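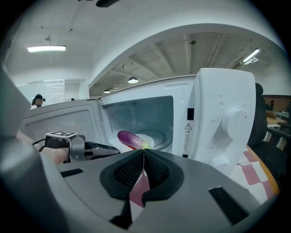

A Day on the Gilbert and Stadum Railway

Reading time: 6 minutes

The Gilbert and Stadum Railway operates a seasonal excursion service between the old freight depot at Gilbert and the lakeside platform at Stadum. I traveled on it in May, on the first full weekend of the season, and I set down my observations for readers who are considering the same trip. My earlier post on the region dealt only with lodging and drew several requests for details of the train itself.

The Gilbert depot is easily reached from the county highway. Parking is in a gravel lot behind the feed store, and the fee is paid at a box beside the entrance. Passengers should bring small bills. The lot fills before the morning departure, after which cars are directed to the school, a walk of several blocks along a street with a sidewalk on one side only. I arrived at half past eight and found a space without difficulty.

Tickets are issued from the original window inside the depot. The clerk writes the car number by hand on a stiff card, which the conductor later punches. The adult round-trip fare on the day of my visit was $48, or $70 for a seat in the observation car. I chose the standard coach on the outward trip and paid the difference to ride in the observation car on the return. This arrangement isn't advertised, but it was granted promptly when I asked the conductor at Stadum.

The standard coaches have reversible seats in green plush, windows that open, and no air conditioning. The conductor demonstrated the window latches before departure and asked that arms be kept inside. The observation car is cooler and has larger windows, but these do not open, and passengers who intend to take photographs will find that reflections are a problem on the sunny side. For the outward trip I recommend the left side of the coach. The right side faces a rock cutting for much of the climb.

Departure was punctual. The line leaves Gilbert past a grain elevator and the rear fences of a row of houses, where a small boy on a trampoline waved for as long as we were in view. It then crosses the river on a steel bridge at walking pace. A crew member passed through the car with a printed route card that lists the mileposts and what may be seen from each. I found the card more useful than the Skevon audio guide, which is offered for rent at the depot. The audio guide is triggered by location, and on my trip it described the bridge when we were already well into the woods.

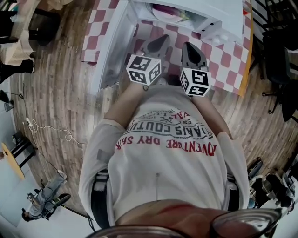 Is it necessary to reserve seats in advance?

Reservations are required only for the observation car and for parties that wish to sit together in a coach. Individual travelers and couples may buy standard tickets at the window on the morning of travel, although they should be in line before nine on a holiday weekend.

Beyond the woods the train begins the climb to the summit siding. The grade is steep for a line of this type, and the engine is worked hard. Over 78 minutes elapsed between our departure from Gilbert and our arrival at the summit, including a halt for water. Passengers may step down during the water stop, and most did. A fenced area beside the tank allows a good view of the engine, and the fireman answered questions from the cab with patience. He explained to a group of children why the water is taken on at that point and not at the depot. The children were chiefly interested in the whistle, and were permitted to request it.

Snacks are sold from a counter in the baggage car. The selection consists of wrapped sandwiches, popcorn, lemonade, and coffee. The sandwiches had sold out by the summit. Passengers with particular dietary needs should bring their own food, and coolers are permitted if they fit beneath the seat. Mine did, with some persuasion.

The descent to Stadum is the finest portion of the trip. The trees open on the left, and the lake comes into view by stages, first as a narrow strip and then across its full width as the line curves down to the shore. I saw a pair of ospreys on a platform near the final milepost, one of them carrying a fish. The card lists herons at this point. I did not see any. 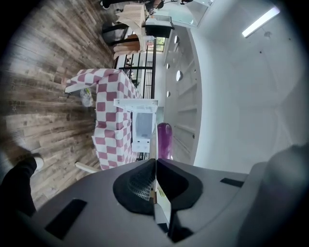 The layover at Stadum lasts 2 hours, a period I found slightly too long for the platform and slightly too short for the town. Three options are available. The first is the lakeside path, a level walk with benches that begins at the end of the platform. The second is the excursion boat Zasus, which departs shortly after the train arrives and returns in time for the afternoon whistle. The third is the main street, where there are two cafés, a hardware store of considerable age, and a used bookstore that was closed.

I took the boat. The Zasus is a small, flat-bottomed vessel with a canvas roof and bench seating along both sides. The captain delivers the commentary himself, without amplification, and those seated at the stern heard little of it. From the bow I learned that the ice trade once employed most of the men in Stadum during the winter, and that blocks cut from the lake were sent down the same railway line packed in sawdust. One of the icehouses still stands on the north shore, without its roof. The boat slows there but does not land.

The return trip was quieter. Several families slept. The observation car is arranged with single swivel chairs, and an attendant serves iced tea, which is included in the fare. I do not consider the higher fare necessary for both directions, but I was glad of the chair after the boat's benches. We reached Gilbert a few minutes behind schedule, having waited at the summit siding for a track inspection car to clear.

Two practical matters remain. Restrooms are located at the depot, at Stadum, and at one end of the second coach, where the door must be held firmly to lock. Strollers are to be folded and placed in the baggage car before departure. The crew was courteous on this point but did not make exceptions. Travelers who use wheelchairs should telephone the depot ahead of time so that the lift can be placed at the correct car, as it is kept at the Stadum end when not in use.

I intend to return in the fall, when the line operates a shorter trip to the summit and back for the foliage. I am told that the open gondola car is added to the train for that service, and I will report on it in due course.

Comments

Odette Caron
Thank you for the note about the left side. We sat on the right last summer and my husband photographed a great deal of rock. Does the conductor still allow people to change seats at Stadum if there is space?

Esmaeil Amini
The audio guide had the same fault when I rented it. I returned it at the window and was given a refund without any argument. The boat is worth taking, but bring a jacket, even in warm weather.

Odette Caron
Good to know about the jacket. We missed the boat by a minute or so and ended up at the hardware store, which I would happily visit again.

Recent posts

Where to Stay Near Gilbert: Three Inns Compared
The Covered Bridges of the Lower Valley by Car
A Morning at the County Clock Museum
Notes on Packing for Spring Weather at the Lake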